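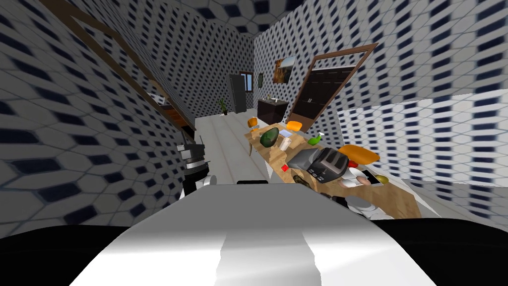 January, 6.40 in the morning

Second week on the Plistden studio project. Gaëtan Lacroix wants the section drawings by noon and I have three of them inked. The stair is still wrong. Going of 250, rise of 178, and the headroom under the landing comes out 112 millimetres short at the third tread from the top. I moved the landing one riser up last night and that fixed the headroom and broke the lobby door, which now opens into the lowest part of the soffit.

Went back over the site survey after breakfast. The old grain store on Vutton Lane has a party wall that leans outward at first-floor level. The 12 bays on the north side are not equal, whatever the council drawing says. Bay 7 is narrower than its neighbours and has a patched lintel. I had set out the whole reading room on a regular grid taken from the council sheet, so the partition lines miss the existing piers on that side. Redrew the grid from the measured centres. Two hours.

Tutorial at eleven with Hervé Carré. He spent most of it on the roof. He thinks the north light is oversized for a building that floods every few winters and has no money for cleaning, and he asked who would go up there. I had no answer ready. He suggested a lower monitor with the glazing upright and a walkway behind the parapet. It costs me the long view to the weir but the drainage is simpler and the valley gutter goes altogether. Will try it at 1:50 before arguing.

Gaëtan took the sections late and without comment.

Afternoon in the workshop. Cut the base for the site model from greyboard, 5 layers, contours at half a metre. The Trasico cutter was booked so I did it by hand. The river edge is rough and needs sanding.

Read the Modise report on raised ground floors in the evening. Useful table on threshold heights, poor on ramps. At 1:15 my own ramp is 9 metres long before landings and there is nowhere to put it except the yard — which is where the bins are.

To do: stair again, bin store, ask for the soil report.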